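Leave It or Polish It: Wear on Everyday Metal
Speaker notes, March meeting
Idrisa Koech

Running time is 70 minutes with questions. Slides are numbered in the corner. Pass the sample box around during slide 4 and get it back before the break.

Slide 1. Title

Welcome people, say where the coffee is. Thank Kamran Fallahi for the loan of the trays.

I repair and clean household metal for a living. Pans, trays, door hardware, lamp parts, now and then a bathtub tap. Most of what I know came from doing it wrong on cheap pieces first. Tonight is about one decision, the one you make before you pick up a cloth.

Ask for a show of hands: who has polished something and wished they hadn't? Wait for it. Give them time to look at each other.

Slide 2. What polishing does

Polishing removes metal. People think of it as taking dirt off, and some of it is, but any paste with grit in it is also cutting. On solid brass you can do it for years before it shows. On silver plate you can be through to the base metal in an afternoon, usually on the high points first: the rim, the handle, the edges of any pattern.

Tell the teapot story. Short version: customer had a plated teapot that had been polished every week for two generations. The engraving on one side could be felt with a fingernail. The side that faced the room was smooth. She wanted it "brought back." There was nothing to bring back. Replating was possible, but the lettering would have had to be recut by hand, and she decided to keep it as it was.

Slide 3. Four things that look like dirt

Go slowly on this one, it comes up again later.

Tarnish. A chemical change at the surface. Even, follows the air. Silver goes yellow, then brown, then black. Brass goes dull and then brown. It comes off with the right product and very little rubbing.

Deposits. Something sitting on top: grease, lime, old wax, glue from a price sticker. Wash first. You will be surprised how many "tarnished" pieces are only greasy.

Transfer. Material from another object left behind by rubbing. The gray lines a spoon leaves in a glazed bowl are transfer. People take them for scratches. The bowl cleaner goes on, the lines come off, and the glaze underneath is fine. It works the other way too, with rubber, paint and softer metals leaving marks on harder ones.

Damage. Scratches, dents, pits. Metal is missing or moved. No cleaner will put it back.

If you can sort a mark into one of these, you have done most of the work. If you can't, treat it as damage and leave it alone until you know.

Slide 4. The test kit

Hold up the kit. Nothing in it costs much.

Warm water and plain dish soap. Cotton swabs. A soft toothbrush. A wooden toothpick. A magnet. A small flashlight. A lens if you have one; mine is a Skimetier and it is scratched, so get any brand you like.

Send the sample box around now. Trays 1 to 5. Ask people not to touch tray 3 with bare fingers, it was stripped yesterday and takes prints.

Explain the flashlight. Hold it low, almost flat to the surface, and move it in a circle. A scratch flashes when the light crosses it and goes quiet when the light runs along it. A deposit throws a little shadow at its edge. Tarnish does neither. Turn the room lights down if Myroslav Panasiuk can reach the switch.

Explain the swab. Damp, no pressure, roll it, don't rub. Look at the swab and then at the metal. Gray or black on the swab with no product on it means something loose, and you should keep going with water before you try anything else.

The toothpick is for edges and corners. Wood is softer than nearly any metal you will meet. Steel picks are for dentists.

Slide 5. Reasons to leave it

Value. On old bronze and some old brass the brown surface is what buyers pay for. I watched a pair of candlesticks estimated at 3,000 go for a fraction of that after somebody's nephew took a buffing wheel to them. The wheel also rounded the edges.

Information. Wear tells you how a thing was used. A tray carried by its handles wears in different places from a tray carried underneath. A pan stirred by a right-handed cook has its scratches swept one way. If you collect, or if it belonged to your family, you may want to keep that.

Protection. Some dull layers slow down further corrosion. Take them off and you start the clock again.

Time. A bright piece has to be kept bright. If you are not going to keep it up, don't start.

Slide 6. Reasons to clean

Food contact. Anything you eat from gets washed properly, and if plating has worn through and you don't know what is under it, don't eat from it.

Active corrosion. Powdery green spots on copper alloys, orange rust on iron. These spread. Deal with them.

You like it shiny. This is allowed. It is your tray.

Break here if it is past the half hour. Collect the sample box.

Slide 7. Reading wear on working metal

Household pieces get cleaned so often that the record is patchy. Containers and bins in a workplace are easier to learn on, as they are rarely polished.

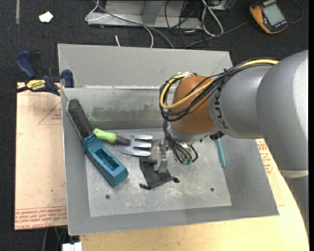

Photo: Tuncay Tatlı

Start with the bottom of the bin. Fine scratches, and whitish rub marks in among them. Then go to the inner back wall. Dark, uneven scuffs along the lower part, and a faint yellow-green stain near the left end. The outer panel behind it is smooth and pale.

Ask the room to sort these using slide 3. The scratches on the bottom are damage by our definition. The dark scuffs could be transfer or damage, and you would want a swab and a flashlight before saying which. The stain I would put down as "unknown" and test with water. Someone will say it is copper corrosion because of the color. A color in a photograph is a poor guide, so don't let the room settle it.

The point for home use: wear collects low down and wherever things touch. Look at your own roasting pan tonight. The walls near the rim and the middle of the base will look like two different pieces.

Slide 8. Products

Keep this short, people always want a list and the list goes out of date.

Soap and water first, every time. Then a non-abrasive cream for silver. Then, for solid brass and copper only, a mild paste. Zultton sell a decent one in small tubes and I have used it for years. Nobody is paying me to mention it.

Dips. I don't use them. They strip the dark out of the recesses along with everything else, and an engraved pattern goes flat. If they get inside a hollow handle you can't rinse them out.

Baking soda and foil. It works on silver tarnish. It also removes deliberate darkening in the pattern, and it can loosen cement in knife handles. Solid pieces with no stones and no glue only.

Steel wool. Not on anything plated, not on anything you like.

Ketchup will come up. It is a weak acid and it does brighten copper. Rinse it well. I would sooner have it on fries.

Slide 9. Stopping early

Most harm is done in the last ten minutes, chasing one mark. Set a point to stop before you begin, and say it out loud if there is another person in the room. Kourosh Kiani taught me to clean one small patch on the underside, then put the piece away until the next day. If you still want the whole thing to look like the patch, carry on.

Photograph it before, same lamp and same distance as after. Write down what you used. A label inside the cupboard door is fine.

Dry it fully. Water left in a seam undoes the rest of the job. A hair dryer on low does for most things, but keep it away from anything with pitch or wax inside, which includes weighted candlesticks.

Slide 10. Questions

Likely ones:

Can I put it in the dishwasher? Not silver, not copper, not brass.

Is lacquer a good idea? On door hardware, yes, if it is done well. When it chips, the bare spots go dark and the whole lot has to come off.

How do I know if it is plated? Look at the high points for a change of color, and try the magnet. Plated steel will grab it. Plated brass won't, so a no from the magnet doesn't settle the matter.

What about stainless sinks? Follow the grain. Soft cloth, nothing gritty.

The handout is on the table by the door, with the soap-first instructions on one side and the test kit on the other. Give the trays back to Kamran before packing up the projector.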